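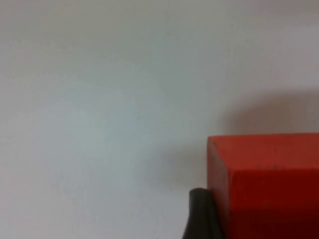
Folcombe Community Help > Clubs and Competitions > Robot arms

How much should I believe a "success rate" from a student project?

Posted by Cledwyn Foulkes, June 30, 2022

I help with the after-school robotics club at Landeg and we have an entry going into the Folcombe tabletop challenge. The task sounds simple enough: three shapes (a cube, a cylinder and a ball), one basket, and the arm has to put in whichever shape the judge names. The students have trained it with Ilto, the software the challenge recommends, by steering the arm through the job themselves and letting the program learn from the recordings. They did 57 of those.

The group now tells me it works "nearly every time" and wants to put that in the write-up. I have my doubts. When I asked what they had tried, the answer was 10 runs, most of them with the cube, and nearly all of those with the cube starting more or less where it started in the recordings. The basket hadn't been moved either. To my mind that shows the arm can repeat itself, and I could have got that from a list of fixed positions typed in by hand.
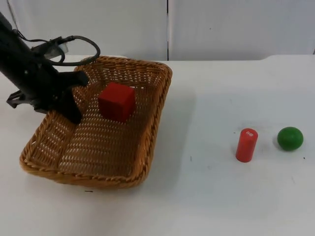 My other worry is the colour. The cube and the cylinder are both red, and I can't tell if the thing knows a cube from a cylinder or has simply learned to go for red on one side of the table. The students say it "obviously" knows. I don't see what's obvious about it.

I'm not trying to spoil anyone's fun, they have put real hours in. But the write-up is marked, and I'd like to know what a fair test looks like before they print a number I can't defend. We have the arm until the end of term and then it goes back in its box until December.

3 replies - sorted by most helpful

Mossbank

Your instinct is right and I'd hold firm. Ten runs is thin, and ten runs from the same starting place is close to one run done ten times. I've judged a few school events and "nearly every time" is the phrase that makes me put my pen down and ask to see the sheet.

What I'd have them do:

Write down the rules before anybody switches the arm on. What counts as in the basket? Does it count if the cube lands on the rim and falls in? If a student nudges the table, is that a failed run or does it get thrown out? If they decide afterwards they will decide in their own favour. Adults do it too.

Mark a grid on paper, draw start positions out of a hat, and stick to whatever comes out. Some positions will be awful. Leave them in.

Do the same number of runs for each shape. My guess is the ball will be the weak one, and if the cube has had most of the practice then the overall figure is really the cube's figure with a bit of decoration.

For the red business, swap them. Put the cylinder where the cube normally sits, put the cube over by the ball, ask for the cube and see where the arm goes. If it heads for the usual spot you have your answer in the first minute. Then try it with the cube already in the basket and ask for the cylinder.

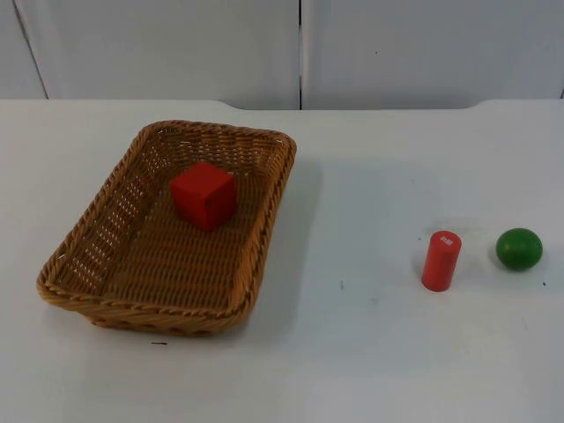

That one catches a surprising number of entries, and it costs nothing to set up. The recordings nearly always begin with an empty basket, so the program may never have come across a start like it. I wouldn't tell the students what to expect. Let them write a prediction first.

And report it as a count, "so many out of so many", with the failures described in a sentence each. A percentage from ten goes looks far more certain than it is.

gearbox_lil

just record more!! we had the same thing with our Warkus arm, it was rubbish and then we did loads more recordings and it got good. also clean the wrist camera, ours had a thumbprint on it for weeks

Mossbank

@gearbox_lil more recordings may well help, but how did you know it "got good"? That's what he is asking. If you add recordings and test from the same spot you'll get a better score and be none the wiser. Agree about the thumbprint.

Tern

Slightly against the grain here. I think Mossbank's list is sensible, but it's a lot for a club that meets once a week, and I'm not convinced the Folcombe markers read that closely. I'd cut it down. Five positions per shape, drawn at random, plus the swap test. You'll learn most of what you need from that, even if it won't satisfy a statistician.

One thing I'd add is to keep the wrist view from the failed runs and look through it with them afterwards. When the gripper gets right up to a block, that camera has very little else to go on, and ours used to close beside the block as often as on it. We blamed the training for a fortnight when the camera mount had slipped.

Cledwyn Foulkes

Thank you, both useful. I've told them about the swap test and there is already an argument going on about it, with one of the Year 9s now betting against her own team. We'll go with Tern's shorter version first, written rules before the arm goes on, and a count in the write-up. I'm still not persuaded it knows what a cube is.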